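Gripper swap on a two-arm mobile setup – stick with parallel jaws or go soft?

Posted in: Arms, Hands and End Effectors

tinlid
Right, after some opinions before I spend money I don't really have. I've been running a pair of arms on a wheeled base in a mate's kitchen in Gomcombe since February, and I've got a matched set of parallel grippers on them, plain boxy things with two fingers each. They're fine. They pick up mugs, they pick up spoons, they open most of the drawers. But I've had a set of the Osasitz soft fingers on loan for a fortnight and now I can't decide.

What I've been doing is the same little job over and over: drive up to the worktop, pick up a cup, put it on its saucer, back off. I did 70 goes with the hard fingers and 70 with the soft ones, same base, same arms, same controller (the Messina one, before anybody asks). Hard fingers dropped or missed 17. Soft ones were better on anything round and noticeably worse on anything flat. Saucers were miserable. They sort of smoosh over the rim and then let go when you lift.

The other thing is the cabling. Mine hangs outside the arm from the back of the gripper and I live in fear of it catching on a door handle. The soft set needs an air line as well, so that's one more thing dangling about.

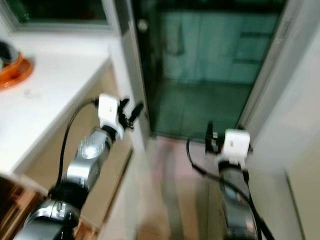

My head camera is the weak link in all this, I think. It's rolling shutter, and as soon as the base turns with any enthusiasm everything goes to soup until it settles. I've got a pause in the routine before each pick so it isn't a disaster, but it adds ages over a whole run. So question one is grippers and question two is whether I should forget grippers altogether and buy a better camera first.

mossbank
Camera first, no contest. You're comparing two sets of fingers through a lens that can't see properly while it's moving, so how do you know which misses belong to the fingers? I had the same thing for months and blamed my jaws for all of it. Swapped to a global shutter and half of my problems went away the same afternoon.

Also turn your exposure down if you haven't. Kitchens are darker than you think, and the auto setting will happily leave the shutter open for an age.

halfpint_servo
Going to disagree with mossbank a bit. If there's a pause before each pick then the camera's sitting still when it matters, and the blur is only costing time. A global shutter won't help with exposure blur either, you'd need more light or a shorter exposure for that whatever sensor you buy. I'd fix the lighting for the price of a lamp and then spend the real money on the hands.

What are your finger pads made of? I ran bare plastic for far too long. Stuck some thin silicone on and it was like having new grippers.

mossbank
Fair point on the exposure, I was lumping the two together. I changed my lights round the same time as the camera so perhaps I've been giving the sensor too much credit! Still wouldn't go back though.

tinlid
Bare plastic, yes. Guilty. I did have rubber on them at the start but it peeled and I never got round to redoing it. What glue are you using?

Exposure is on auto as well. I'm starting to feel a bit silly about this thread.

halfpint_servo
Double-sided tape made for silicone, the ordinary sort won't hold. Clean both faces with alcohol first and leave it clamped overnight. Mine have been on since the autumn and only one corner has lifted.

And don't feel silly, at least you did a decent number of runs. Most people on here try a gripper on 2 objects and write a review.

greycrane
Can I stick up for the soft ones? I've got the same Osasitz set and I think you may be running the pressure too high. If they're folding over the rim of a saucer they're closing too hard too soon. Drop the pressure, come in lower, and let the fingertips get under the edge before you close properly. It took me a couple of evenings to get it right, but plates are no bother now.

They're also much kinder when you get the approach wrong. I've put mine straight into a worktop more than once and it just bends and carries on – try that with a hard finger and you'll be printing spares.

dunnock
Sorry greycrane, but I had those fingers and sold them. They were lovely for a few weeks, then one split at the base, and replacements took forever to turn up. Plus I had the compressor going in a small room and couldn't hear myself think. Parallel jaws with decent pads will do nearly everything in a kitchen, and you know exactly where the tips are, which matters a lot when you've got both arms reaching into a narrow bit of room.

I went over to the Verbridge wide jaws in the end. Bit slow to close but the stroke is big enough for a cereal box.

greycrane
Mine haven't split, but I'll admit the compressor is horrible. It lives in the hall cupboard under a blanket.

tinlid
Under a blanket, please be careful with that!

I hadn't thought about pressure, I was using whatever the loan set came with. I'll try it lower before they have to go back. dunnock, how heavy are the wide jaws? My arms get droopy at full stretch as it is and I don't want to lose much payload.

dunnock
Heavier than what you've got, I'd guess, but I haven't weighed them on their own. I had to redo the gravity compensation after fitting them, otherwise the wrist sagged. If you're already drooping I'd put the new mass into the controller before you judge anything. Have you told it about the soft ones? They're lighter, so it might be overcorrecting, and that could be some of your saucer trouble too.

tinlid
Er. No. It still thinks the old grippers are on.

mossbank
There we go!

halfpint_servo
Do the cable while you're in there as well. Hook-and-loop strap at each link, and leave enough slack at the wrist for full rotation. Run it by hand through the worst pose before you power up. I strapped mine too tight the first time and pulled the connector clean out of the back.

tinlid
OK, plan is: fix the mass settings, manual exposure and a lamp, tape some silicone on the hard fingers, then do the whole lot again with the soft ones at lower pressure. No spending until that's done. I'll put the new numbers up when I've got them, probably a couple of weeks as I only get the kitchen in the evenings.

greycrane
Start with the pressure at half of what you've got now and work up from there. And try a soup bowl while you're at it, I'd like to know if yours slips on the glaze like mine does.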